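Onden Kitchenware
Shop / Measuring / Care & Spares / Help

Measuring cups: frequently asked questions

Most of the letters we get are about measuring cups. We sell bread tins, rolling pins and a perfectly good colander, and hardly a soul writes in about the colander. These are the questions that come up most, answered as plainly as we can manage.

How much does a cup hold?

It depends who you ask, which is a poor start for a unit of measurement. Our Fasa cups are metric, so the full cup is 250 ml, the half is 125 ml and so on down. American recipes use a slightly smaller cup. For soup you will never notice. For a sponge, pick one system and stay in it until the thing is out of the oven.

Why are your cups all different colours?

So you can shout "pass me the green one" across a kitchen and get the right cup. We used to sell them all in white, with the size moulded into the handle in letters a wasp would have struggled to read. Going over to colours cut our post considerably.

Can I mix cups from different sets?

Yes, provided you check them against each other first. Fill one with water and tip it into its supposed twin. If it overflows, one of them is lying. Old sets and sets bought on holiday are the usual offenders.

Should I scoop or spoon?

Spoon the flour in loosely, then level it with the back of a knife. Scooping straight from the bag packs it down and you can end up with a good deal more flour than the recipe wanted, followed by a biscuit you could shoe a horse with. Brown sugar is the exception and wants pressing in firmly. Rice doesn't care.

Can I use them for liquids?

You can, if you have a steady hand and don't mind a wet sleeve. A dry cup has to be filled to the very brim to be right, and then you have to walk with it. A jug with a spout is kinder. We sell one, the Stisasari, and will say no more about it on this page.

Are they dishwasher safe?

Top rack only. On the bottom rack they flip over, fill with grey water and wait for you.

Why won't my cups stand up on their own?

The handle is heavier than you would think, and an empty cup often sits with its handle dipping down to the worktop. Bright green, teal, it makes no difference. Put something in the cup and it will usually settle. If it still rocks when full, look at the base for a blob of old honey before you write to us.

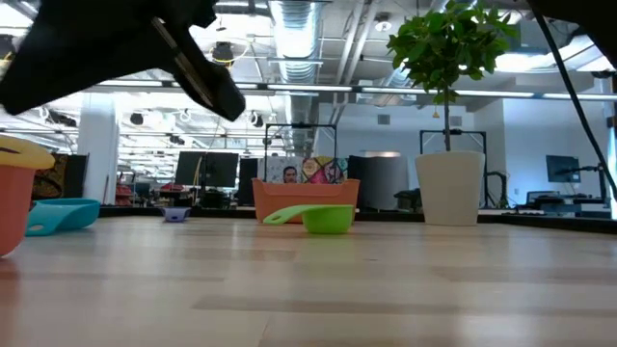 What is the hole in the handle for?

Hanging. A row of hooks inside a cupboard door is the best home for a set, and it takes ten minutes to put up. The hole is oval and generous, so ordinary cup hooks will do and you needn't buy ours. It is also handy for threading the whole set on a bit of string, if you move house a lot or go camping with flour.

I keep mine in a drawer and can never find the small one.

No, you wouldn't. It is under the potato masher. Try a small open plastic bin on the worktop, one with a low front so you can see in. Nesting the cups works too, until someone puts the largest away first and balances the rest on top.

Do you sell single cups? I have lost one.

We do, in every size and colour, and we don't ask how. By our own count we sent out 3,716 single cups last year, and over 2,000 of them were the smallest. We suspect bins, sandpits and bath time. Spares are on the Care & Spares page and go out by ordinary post.

Do the colours fade?

A little, after years of hot washes. Keep them off sunny windowsills and they last longer. Turmeric will leave its mark on the paler ones whatever you do. A paste of bicarbonate of soda gets some of it off, and after that you have a cup with a past.

Can children use them?

Gladly, and they do. They are good for sand, water, lentils and arguments about fairness. The Steinarsdóttir play set has chunkier handles, though most children would sooner have the ones you are using.

How long do I have to return a set?

Until the end of the month after you bought it, so a set bought in May can come back up to the end of June. Please wash it first. We mention this with feeling.

My question isn't here.

Write to the Help desk using the form on the Help page. We are in from 11 in the morning. Colander questions are answered first.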